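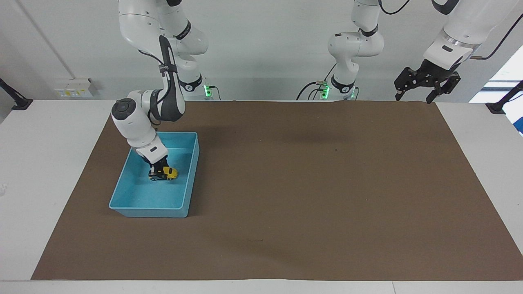

3.2 Field inspection and delayed starts

Match records were taken from the Garkmont amateur league, which plays on shared municipal grounds and requires the referee to file a short inspection sheet before each game. The sheet lists the condition of the surface, the line markings, the corner flags and the goal anchors. We obtained 3,344 sheets covering four seasons. Sheets with no recorded start time were dropped, as were those for games moved to another ground on the same morning.

A start was coded as delayed if play began more than 10 minutes after the scheduled time and the referee gave a field-related reason. Delays caused by late teams or missing officials were coded separately and are not considered in this section. Under this definition there were 348 delayed starts. Loose or missing goal anchors were the most frequent reason, with 142 cases, followed by standing water and unclear touchlines.

Figure 3. Delayed starts by month and ground, all seasons combined. Bars show counts; games called off before inspection are excluded.

Delays were unevenly spread over the calendar. September had more anchor problems than any other month, which is consistent with goals being put back in place after the summer break. The two grounds at Dondadgate differ in this respect – their goals are fixed in sockets, and no anchor delay was recorded at either. At Jostitwood, where portable goals are shared between three fields, anchor delays occurred throughout the season.

The sheets do not state how long each inspection took. Referees at 36 games added a remark that the check had been repeated at half-time, usually after rain, but the form has no box for this and the true number is probably higher. Second checks are therefore left out of the model in Section 4.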